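Firora深红墙面漆使用评测：一间小卫生间刷完之后

2019年5月7日

先说用的是什么。面漆是Firora的水性内墙漆，厨卫系列，平光，色号叫Koroscombe，在色卡上属于深红那一组。底漆用的是Lemance的抗碱封闭底漆。两样都在Hoarau买的，加上滚筒、刷子、美纹纸、补墙膏和砂纸，一共花了1770元。没有请工人，全部自己刷。漆是自费买的，跟店家和厂家都没有往来。

卫生间去年九月就刷完了，拖到现在才写，是想先用一段时间。墙面漆刷完第一个星期什么牌子都好看，过一个冬天再看才知道差别。

为什么选深红

原来的墙是米白色，住进来的时候就有，靠近洗手池的地方泛黄，擦不掉。地面是木地板，颜色偏暖。房间很小，墙上没有贴砖，没有淋浴，平时只有洗手和冲水的水汽。这一点要先讲清楚，下面关于防潮的内容都以此为前提。要是卫生间里天天洗热水澡，我的结论不能直接套用。

选色的时候看过墨绿和灰蓝，和地板放在一起都觉得冷。深红是最后试的。一般的说法是小房间要刷浅色，刷深了会显得更小。我的看法是，小到这个程度的房间，刷白了也不会显大，不如刷一个自己喜欢的颜色。天花板我也刷了同一个红，没有留白。天花板留白会在墙顶出现一条很硬的分界，房间矮的话这条线很碍眼。

色卡和实际颜色

Firora的色卡是印刷的，不是真漆涂的，这是我对它的第一个意见。印刷色卡上的Koroscombe偏棕，像煮过的红枣。开罐的时候又偏粉，吓了一跳。湿漆比干漆浅，这个大家都知道，但红色的差别比别的颜色大。干透以后是一种很正的深红，比色卡亮，棕味少很多。

店里有小样罐卖，建议一定要买。我买了小样，刷在一块旧石膏板上，拿进卫生间，靠在不同的墙边，早晚各看一次。只在客厅看的话，颜色判断会错。卫生间的灯偏黄，同一块样板在客厅是冷一点的红，拿进来就变暖了。

还有一件事要有心理准备：深红色在不同朝向的墙面上明暗差别非常大。四面墙和顶用的是同一批漆，调色单上的编号也一样，可是迎光的那面墙是鲜红，背光的那面几乎是褐紫色，墙角处两种颜色接在一起，边界很清楚，看上去就像买了两种漆。白墙也有这种明暗，只是白墙上人不太会注意。我第一次看到的时候以为是底漆没盖住，又补了一遍，其实不用补。要判断是不是漏底，拿手电筒贴着墙照，漏底的地方会有浅色的斑，明暗造成的差别照上去就没有了。

遮盖力

红色颜料的遮盖力普遍差，这不是Firora一家的问题。包装上写的是两遍，我在米白墙上两遍盖不住，第三遍才均匀。顶上也是三遍。算用量的时候不要按包装上的面积算，按三遍算，再留一点补漆的量。

底漆可以调色，这个办法我是后来才知道的。Lemance的底漆在Hoarau可以加一点灰色浆，调成中灰，深红盖在中灰上比盖在白上容易得多。我第一次买的是白底漆，刷完两面墙才听店里的人讲起，剩下的墙换了灰底。结果很明显，灰底那几面两遍就接近均匀，第三遍是为了和另外两面保持一致才刷的。如果从头来过，我会全部用灰底。

施工

墙面处理花的时间最多。旧漆没有起皮，所以没有铲，只是用砂纸整体打毛，擦掉灰，钉眼和裂缝用补墙膏填平，干了再打一遍。洗手池旁边泛黄的地方用清洁剂擦过，清水再擦，晾了一夜。平光漆的好处是能遮一点墙面不平，深色又会把这个好处抵消掉。补过的钉眼如果比周围高一点点，刷成白色看不出来，刷成深红，侧面的光一照就是一个小包。补墙膏要磨到手摸不出来为止。

滚筒我用的是短毛的。一开始用中毛，滚出来有橘皮一样的纹，换了短毛好很多，代价是蘸漆的次数多了。马桶后面那一块最难，滚筒伸不进去，只能用长柄的小滚筒和弯头刷子慢慢来。有条件的话把水箱拆下来再刷。我没有拆，所以水箱后面有一条边刷得不好，蹲下来能看见。

兑水方面，包装上允许加少量水。我第一遍加了，第二遍和第三遍没有加。加了水的那一遍流平更好，但是会挂流，墙角下面有一条流痕，后来磨掉重补。深色漆的流痕干了以后特别显眼，颜色比周围深，光泽也不一样。

两遍之间，说明书要求隔6小时。我按这个时间等的，用手摸是干的，刷第二遍的时候有一个地方还是被滚筒带起来了一小片皮。后来改成隔12小时，再也没有出过这个问题。卫生间没有对外的窗，通风只靠排气扇和开着的门，干得比别的房间慢。我觉得说明书应该把这种情况单独写一句。

美纹纸也要说一下。深红和木地板之间的踢脚位置、门框边上都贴了纸。撕的时间很重要，要在最后一遍漆还没有全干的时候撕，慢慢地往回折着撕。我有一段忙忘了，第二天才撕，漆膜跟着纸一起起来，边缘成了锯齿，只好拿小笔一点一点描。另外红漆渗进纸下面比浅色漆难处理得多，渗到木头缝里基本擦不出来。我的做法是贴好纸以后，先沿着纸边刷一道透明的水性清漆，等它把缝封住，再上红漆。门框那一边是这样做的，线很直。踢脚那一边没有这样做，有几处渗了。

气味

刷的时候气味不大，有一点氨水味，关上门第二天基本没有了。底漆的味道比面漆重。我不打算在这里讲环保指标，没有仪器，鼻子闻不到不等于没有，我能讲的只是刷完一个星期以后进去，没有不舒服的感觉。

接茬和滚痕

大面的平整度是我对这款漆最满意的地方。只要保持湿边，一面墙一口气滚完，干了以后颜色很匀，站在门口看不到接茬。中途停下来接电话的那面墙就有一道竖的印子，第三遍才盖掉。所以每面墙动手之前，把漆倒够，边角先裁好，手机放到外面去。

光泽方面，它标的是平光，实际比别家的平光略亮一点，贴着墙看有一点点反光，正面看没有。我原来担心卫生间用平光不耐擦，想买蛋壳光，店里没有现货。用到现在觉得平光是对的，深红色加反光，在灯下面会很油腻。

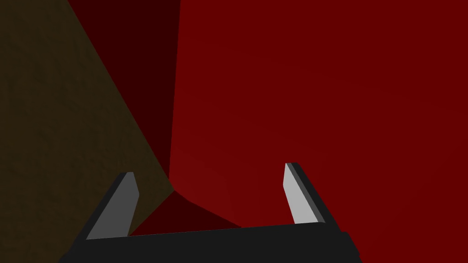
有位读者看过初稿以后来信说，她家餐厅也刷了Koroscombe，迎光那面墙补漆之后留了一块印子，补了三次印子越来越大，最后只能整面重刷，问是不是漆的批次有问题。她还说同一罐漆，放了一个冬天再用，颜色没有变，就是光泽对不上。

我自己也碰到过类似的情况，觉得多半和批次无关。平光漆局部修补本来就难，补的地方漆膜厚，光泽和周围不一样，颜色越深越看得出来。我的做法是用原来那种滚筒，不要用刷子，漆加一点水，从补的点往外滚，越往外越轻。这样还是能看出来，只是要凑近了找。如果补的地方在墙中间，又正对着灯，我也会选择整面重刷。她用的是刷子，我回信的时候提了这一点。

耐擦洗

厨卫系列的卖点是耐擦洗，包装上写着2000次。这个数字是按标准方法测出来的，我没有办法验证，也不会真的去擦那么多遍。讲一下日常的情况。

水渍：洗手溅上去的水滴，干了以后会留下浅色的印，用湿布一抹就没有了。水质硬的地方可能更明显。白墙上看不到这种印子，深红墙上每天都有，如果受不了，洗手池旁边应该贴砖或者装一块玻璃。我后来在洗手池后面加了一小块透明挡板，用玻璃胶粘的，问题少了一大半。

肥皂和牙膏：牙膏沫干在墙上是白点，要先用水润一会儿再擦。直接干擦的话，会在平光漆上擦出一块亮斑，这块亮斑去不掉。我有一块就是这么来的，在毛巾架下面。

掉色：前两个星期用湿白布擦，布上有淡淡的粉红。一个月以后再擦就没有了。深红漆前期掉一点色很常见，说明书上写着要养护四个星期才能擦洗，我擦早了。这段时间最好也不要让浅色毛巾碰到墙。

划痕：这是它的弱项。指甲划过去会有一道白印，用湿布擦能淡掉，不能完全消失。拖把杆碰到墙也是一道。凡是深色平光漆都有这个毛病，Firora的这一款我觉得比平均水平稍好，但是没有好到可以不在意的地步。家里有小孩或者养猫的，过道和卫生间门口不建议用。

霉点：到现在没有看到。再说一遍，我这里没有淋浴。墙角和马桶后面我特意看过，颜色均匀，没有发白也没有黑点。深红墙上的早期霉点可能不容易看见，所以检查的时候要用手电筒，光靠眼睛扫一下不算数。

冬天的表现

一月里有一阵特别冷，靠外墙的那面早上会结一层很细的水珠。原来的米白漆在这种时候会起小泡，新漆没有。水珠干了以后留下一片雾状的印，擦掉就好。墙顶和墙面交接的地方有一条发丝一样的裂缝，是房子本身的老问题，每年冬天都会裂，漆没有把它撑住，也不能指望漆去撑。开春以后我用弹性填缝胶补了，再用剩下的漆盖过去，看不出来。

剩漆的保存也说两句。罐口的漆要擦干净再盖盖子，盖子用橡皮锤敲严，倒过来放。我放在楼梯下面，过了冬天打开，表面没有结皮，搅一搅就能用。颜料会沉底，红色沉得厉害，要搅得比想象中久，搅不匀补出来的颜色会偏浅。不要放在会结冰的地方。

和木地板的搭配

这一项纯属个人看法。暖色的木地板和深红放在一起，比我想的稳重，没有喜庆的感觉。关键可能在于没有别的颜色掺进来。洁具是白的，墙是红的，地是木头的，其他东西我尽量收起来。毛巾换过几次，白的太跳，灰的合适，米色的不好看，和原来的旧墙一个味道。墙上没有挂画，试过一次，取下来了，平整的大面本身就够看。

灯光对这个颜色的影响很大。原来的灯泡偏黄，红墙在下面发橙。换成中性光以后，颜色和小样板在白天看到的差不多。再白一点的灯泡也试过，墙面发紫，人照镜子脸色也不好看。还有一个副作用，迎光的红墙会把红光反射到对面，白色的洁具侧面会带一点粉，照镜子的时候脸也会偏红。在里面化妆的人要考虑这一点，镜子两侧另外加灯会好一些。

亮度也会降下来。同样的灯，刷红以后明显比刷白的时候暗，我把灯泡换大了一档。没有窗的房间刷深色，要把换灯的钱一起算进去。 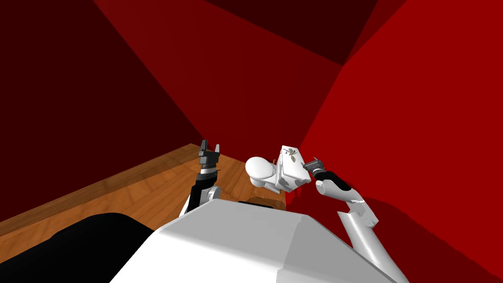

深红墙以后不喜欢了，想刷回白色，麻烦吗？

比刷别的颜色麻烦，要先上一道封闭力强的底漆，把红色压住，再刷两到三遍白漆。底漆这一步省不了，直接上白漆的话，前几遍都会透粉。我在那块旧石膏板上试过，Lemance的底漆刷一道之后还有一点粉，刷两道就看不出来了，上面再盖白漆，颜色是干净的。刷之前同样要把墙打毛，打磨的时候红色粉尘很多，地板要盖好。

购买和服务

Hoarau的调色机出来的颜色是准的。我前后买了两次面漆，间隔一个多星期，刷在同一面样板上，干了以后看不出分界。第二次买的时候我把第一罐的标签带去了，店里照着标签上的编号调。建议把这张标签撕下来留着，或者拍一张照片。罐子放久了，标签会被漆糊住。

有一件事处理得不好。第一次去买的时候，店里没有主动说深红需要灰底，按一般的配法给我拿了白底漆。第二次换了一个店员才提到。我问能不能退一罐没开过的白底漆，可以退，但要扣手续费，调过色的一律不退。这个规定写在小票背面，字很小。买之前问清楚比较好。

价格方面，Firora在同类里算中等偏上，深色还要另外加色浆费，红色的色浆又比别的贵一档。看标价的时候要注意，货架上写的是白漆的价格，调成Koroscombe以后贵不少。加上要多刷一遍，同样大的房间，刷深红的材料费比刷白要高出一截。Lemance的底漆价格正常，没有什么可说的。

工具里面值得多花钱的是滚筒套。便宜的会掉毛，深红墙上粘一根白毛，干了以后非常明显，挑出来又留一个坑。新滚筒套先用胶带粘一遍，再用水洗一遍，甩干了用。弯头刷子买中等的就够。漆盘上套一个塑料袋，刷完连袋子扔掉，红漆洗盘子要洗很久，水槽也会染一圈。

优点

干透以后颜色正，大面均匀。灰底配合下遮盖力可以接受。气味散得快。水渍和一般的脏容易擦掉。没有淋浴的卫生间过了一个冬天，没有起泡，没有霉点。剩漆能放得住，补的时候颜色对得上。

缺点

印刷色卡和实物差得太多。白底上要刷三遍，包装写两遍是不够的。重涂时间在通风差的房间里要延长，说明书没有讲。怕划，干擦会出亮斑，局部修补有痕迹。深色的实际价格和货架标价相差较大。

给打算照着做的人的几条建议

先买小样，在要刷的那个房间里看，白天开门看一次，晚上开灯看一次。底漆调成中灰。漆按三遍的量买，一次买够，不够再买的时候带上标签。打磨补墙膏的时候把灯放低，从侧面照着磨。马桶后面留出一整个下午，能拆水箱就拆。两遍之间宁可多等一晚。最后一遍刷完就撕美纹纸。四个星期之内不要擦墙。

如果房间里有淋浴，我会考虑同一个色号的蛋壳光，或者只在淋浴够不到的那几面用平光。蛋壳光我只刷过样板，没有长期用过，不好下结论。样板上看，比平光亮得多，耐干擦也强一些，指甲划过去的白印浅。反光是不是能接受，要看灯的位置。

打分的话，颜色给高分，施工性中等，耐用性中等偏上，性价比一般。换一个房间我还会用Firora，不一定再用深红。走廊明年要刷，目前在看他们的一个灰绿色，小样已经买了，还没有开。

补充：有人问踢脚渗漆的地方后来怎么处理的。渗得浅的用小刀片轻轻刮掉，再上一点木蜡油。渗进木纹的那几处没有办法，我买了一条薄的压线盖住了。压线的颜色和地板差一点，不细看还行。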